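About Us

Hi, I'm Iman, and I run the Clevdale Short Film Nights with my friend Anjana Karunaratne. We show short films in the old Horstead hall, four nights a year, and we've been at it long enough that the projector knows us by name.

I started because I'd made a nine-minute film about my aunt's bakery and had nowhere to show it. The big festivals wanted a fee and a premiere, and I had neither the cash nor the patience! So I booked the hall, borrowed a sheet, and put out a call for anything under 20 minutes. Our first program had six films, two of them mine (sorry).

These days we get a lot more. Last season 289 films came in, from all over Australia and a few from much further off, and Anjana and I watched every one of them on my couch. We don't charge to enter and we don't have a jury. The audience votes on a slip of paper, and the favourite takes home $500 and gets a second screening in January.

What do we like? Odd little documentaries, mostly, and animation with a bit of dirt under its nails. Anjana has a soft spot for ghost stories. I'll sit through any film with a good kitchen in it.

The hall seats 155, and doors open half an hour before the first film, so come early if you want the side with the armchairs.

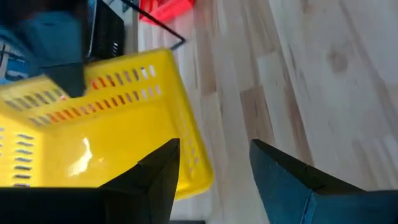
Leidy Taipe wrote to us after her first night that she'd come for one film, her cousin's, and stayed for all eleven, and could we please make the interval longer so people can argue properly about the endings. We've stretched it to 25 minutes. Entries for the next program are open now, so send us yours!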